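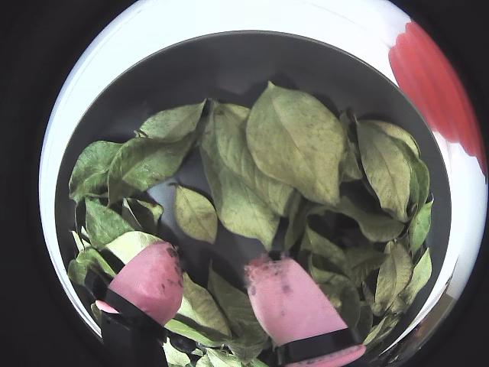
Wash it less, Yi-chun Lui told me before I'd even got my coat off, and I laughed, because I had come to her salon in Mirville to ask which shampoo would save my hair and she was already talking me out of buying one.

I'd been shampooing every single morning since college (gym, subway, bangs, you know how it is). Yi-chun wanted me down to two washes a week by March. "Your scalp is going to complain for a while," she said. "Let it complain. Use a brush at night and leave it alone."

So what about greasy roots on day three? I really did want an answer to that one! She told me to put dry shampoo in before bed, hold the can well back, and not touch it until morning. "People spray it when they're already late, then they scratch at it and wonder why they look dusty."

She's just as blunt about conditioner. Ends only, comb it through with your fingers, rinse with cooler water than you'd like. I admitted I'd been slapping it on from the forehead back, and she closed her eyes for a second.

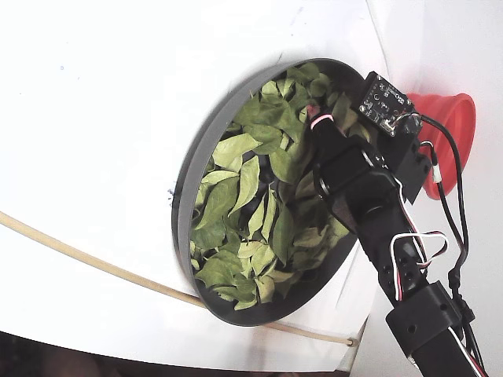 Green leaves in a dark gray pan.

We got onto heat, which is my real vice. Yi-chun has no problem with a flat iron as long as the hair is completely dry and you do one slow pass. "If you have to go over it 7 or 8 times, your sections are too thick," she said, and then made me show her how I do it. My sections were too thick.

I asked what she does with her own hair, which is long and ridiculously shiny. She braids it damp, sleeps on it and shakes it out in the car. I tried that on Thursday night and woke up with one good side, so I'm going back to her for a trim and a braiding lesson.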